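Desk Things: a README for the shared-desk notes
Maintained by Severyn Moroz. Last edited October 28, 2022.

What you have downloaded

A set of written notes and a few pictures covering the stuff that piles up on the long white desk at Musach. Bottles, cups, mugs, boxes, paper, cables. The notes were started by Florian Perrin, who believed that if people could read a plain list of what sits on a desk they would put less on it. I didn't believe that when he started and I don't believe it now, but I agreed to keep the files in order, so they are in order.

There are 71 entries in the notes file. Florian's first plan called for 700. I have seen plans like that before.

Why you might want it

You are laying out a shared desk and want to know what ends up on one. You are writing house rules and would like to see a real set before inventing your own. Those are the two uses I can vouch for. The original project page also promised "insights into focus and wellbeing." I took that line out in February. The notes say where a mug was. They don't say how anybody felt about it.

How entries are written

Each entry has a short name for the thing, a line on where it stood, a line on what stood next to it, and a remark. The remark field is free text and the quality is uneven. Refugio Serrano wrote careful ones. Faustino Ochoa wrote "stuff" in a good number of his, and I have left them that way, as he was there and I wasn't.

Drinks

Water bottles are the most frequent entry and the least useful one. The single-use kind all look alike once a few people have sat down.
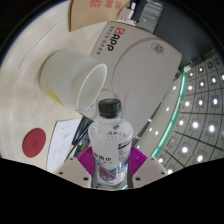
Bottles got one name in our notes, "bottle, water," whatever the brand, and that was a mistake I inherited. Refugio wanted a separate field for the cap and the label, on the theory that you could tell one bottle from the next that way. I doubt it. A black screw cap over a white wraparound label with dark Chinese characters is easy to describe, but if everyone takes from the same case, the description fits every bottle on the desk. A name in marker on the cap would do more than any field I could add. Paper cups have their own problem: the notes record "cup, paper" the same way whether it is upright or on its side, and a cup lying over like the white one behind the bottle is surely a different matter for whoever sits down next. Orientation was added as an optional word after entry 100 in Florian's numbering, which has gaps. Don't read anything into the gaps.

Mugs are entered separately from cups. If it has a handle, it's a mug. We argued over this longer than it deserved.

Coasters

Recorded as present or absent. The house rules at Musach say every drink goes on a coaster. I have my doubts that rules printed on paper and left on a desk do anything except become one more sheet of paper on the desk. Nicanor Bañuelos disagrees and points out that the coasters at least stay put. He may be right. We have no entries that would settle it, and I'd be wary of anybody who claims to find the answer in this file.

Boxes and packing

Florian's rule was that a box counts as clutter once its contents are out of it. Fine in theory. In practice the person writing the entry often had no idea what was inside, and lifting the lid of a colleague's box is poor manners. Most box entries therefore give the color and whatever could be said about the printing.
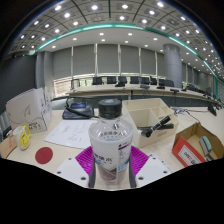
The "in use" field for boxes should be ignored altogether. It was filled in by guesswork, and the guesses lean heavily toward "yes," since people are kind about their own boxes. I would have deleted the column, but a spreadsheet that Nicanor keeps reads it by position and breaks if it moves.

Organizers and trays

The Pidanico catalog calls its trays "the end of desk clutter." We'll see. A tray with compartments gives small things somewhere to go, and it also gives them somewhere to stay for good. Entries list the tray as one item and leave out the contents.

Known problems

Papers are all entered as "sheet, printed" with no note of what they say. This was on purpose, for privacy, and it makes those entries nearly worthless.

Cables are underreported. People stop seeing them.

The 3 entries marked "Masel" refer to a different desk and should have been removed. They are still in because the numbering depends on them.

Changes

Corrections go to me. Please don't send suggestions for a tidiness score. I have had several, and each one ranked its author's end of the desk first.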